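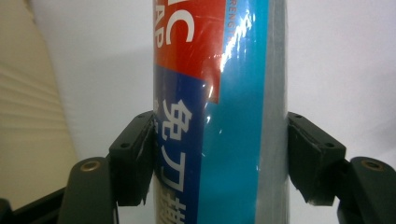 Chapter 2
Wrap on the Roll

In this chapter you will learn
how plastic wrap is sold and what the label on a roll is for
how to choose a width for the work at hand
where rolls should be kept, and in what position
how to open, start and change a roll

Words to know: cling, core, cutter box, gauge, lead edge, overwrap, refill

A kitchen uses plastic wrap all day and thinks about it only when it runs out or sticks to itself. In Chapter 1 we looked at containers with lids. Wrap does the work that lids can't: it covers the odd-shaped bowl, the half melon, the tray that is too long for any box in the cupboard. It is also one of the easiest supplies to waste. Most of the waste comes from a poor start to the roll or a roll that was damaged in storage before anyone opened it.

The school kitchen at Indlow, which you will meet several times in this book, serves almost 400 lunches a day. Nesma Hamdy ran its storeroom when this chapter was first written. She kept a card on the inside of the storeroom door, and every new roll went on it with the month it was opened. After one full term the card showed that the narrow rolls lasted nearly as long as the wide ones, even though they held much less wrap. People were reaching for the wide roll to cover small bowls, then folding the extra underneath.

2.1 How wrap is sold

Wrap for home use usually comes in a cardboard box with a cutting edge along one side. Wrap for larger kitchens may come in a similar box or as a refill, a bare roll made to drop into a cutter box the kitchen already owns. Refills often have a thin outer cover of clear or printed plastic. This cover is called the overwrap. It keeps dust off the roll and holds the lead edge down, so it should stay on until the roll is needed.

Read the label before you take the overwrap off, as the label often goes in the trash with it. Look for the width, the length, whether the wrap is meant for food, and any limit on heat. If the label is in a language you don't read, ask your supplier for a product sheet. Write the width and the date on a strip of tape and put the tape inside the core.

2.2 Choosing a width

Measure the widest thing you cover every day and add two inches on each side. That is your main roll. Many kitchens need one more roll, a narrow one, for bowls and cut fruit. Three or more widths are rarely worth the shelf space.

Length matters less than it seems. A 2128-foot roll costs less per foot than a 745-foot roll, but it is heavy, and a heavy roll gets dropped. A dent in the end of a roll runs through every layer under it — each sheet will then tear at the same spot until the dent is used up.
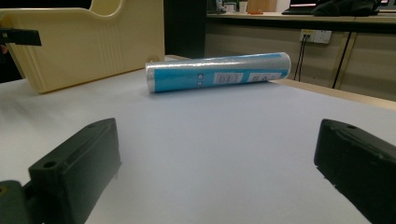
Should a roll of wrap be stored standing up or lying down?

Either position is fine for an unopened roll, as long as nothing heavy is set on top of it and the ends are protected from knocks. Standing rolls take less shelf space but tip over easily, so place them against a wall or in a deep bin. Once a roll is open it should lie in its cutter box with the lid closed.

2.3 Starting a new roll

Work on a clean, dry surface with clean, dry hands. Slit the overwrap at the end of the roll, over the core, and peel it back. Never run a knife along the body of the roll. Even a light cut can go several layers deep.

Find the lead edge by turning the roll slowly under a light. If it has stuck down, press a piece of tape across it and lift. Set the roll in the cutter box so that the wrap comes off the bottom or the top as the drawing on the box directs. Pull out about a foot, lay it over the cutting edge, and tear off this first piece. Throw it away.

Check the box before you close it. The roll should turn freely, and the wrap should lie flat over the whole width of the cutting edge. If one side pulls tighter than the other, the core is not seated. Lift the roll out and set it in again.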